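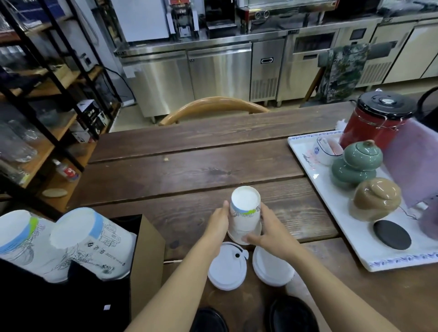 Handell 感知与标注工具：常见问题

适用于第一视角双手操作数据的导入、标注与回放。最后更新：30/06/2022

一、数据导入

支持哪些输入？
支持头部视角的视频和按时间戳命名的图像序列。两者都需要附带相机内参文件，缺少内参时仍可标注二维轮廓，但位姿求解模块不会启动。

单个片段有长度限制吗？
默认上限为 500 帧，超出部分自动切成新片段，首尾重叠 16 帧。重叠区只用于跟踪器交接，导出时去重。

二、物体与位姿

倒扣的纸杯，朝向怎么定义？
杯类物体的局部坐标系以杯底圆心为原点，z 轴由杯底指向杯口。杯口朝下时 z 轴指向桌面，不要为此新建类别，也不要翻转模型。绕 z 轴的转角由杯身印刷图案确定；图案被手指挡住的帧，请将 yaw 字段置为 null。

杯子和杯盖算一个物体还是两个？
分开放置时为两个实例。杯盖平放在桌上，类别为 lid，不与任何杯子绑定。扣合之后由规划端写入 attached_to，标注端只读。

白色杯盖的轮廓经常分裂，如何处理？
先检查曝光。若盖面高光已饱和，将分割阈值调低一档再重跑。带有小凸片的杯盖容易被拆成两块，可用“合并实例”修正，合并后编号取较小者。

三、双手与接触

双手同时握住一个杯子，接触怎么记？
左右手各写一条接触记录，指向同一物体编号。接触区域按手分别勾画，允许相邻，不允许重叠。从下方托住的部分若不可见，只标可见边界，遮挡标志设为 true。

左右手偶尔互换，是什么原因？
多见于两手在杯身附近靠近时。跟踪器依据前臂进入画面的方向判断左右，前臂过短时置信度下降。在 Skomex 后端中打开 arm_prior 可缓解，代价是每帧多一次推理。

四、背景与干扰物

桌上的罐子、托盘以及后方的设备需要标注吗？
不参与任务的物体统一归入 static，由背景模型处理。放在手可达范围内的物体例外：规划器要用其包围盒做避碰，至少应给出粗框。

不锈钢表面产生误检怎么办？
在 Boyer 配置页为该区域添加忽略掩膜。掩膜只对固定机位有效；头部视角请改用深度截断，把桌面远端以外的检测结果丢弃。

五、导出与回放

回放时规划器报错 677，含义是什么？
抓取姿态与当前物体朝向不一致，通常是 z 轴标反。回到报错前的关键帧核对杯口方向，修正后重新导出，无须重建整个片段。

可以直接导出到 Asanell 吗？
可以，需要 5 以上的主版本。旧版本读不到 attached_to 字段，会把扣好盖的杯子当作两个独立刚体。

接口问题联系谁？
接口定义由 Peadar Carroll 维护。提交时请附片段编号、导出日志和所用配置文件。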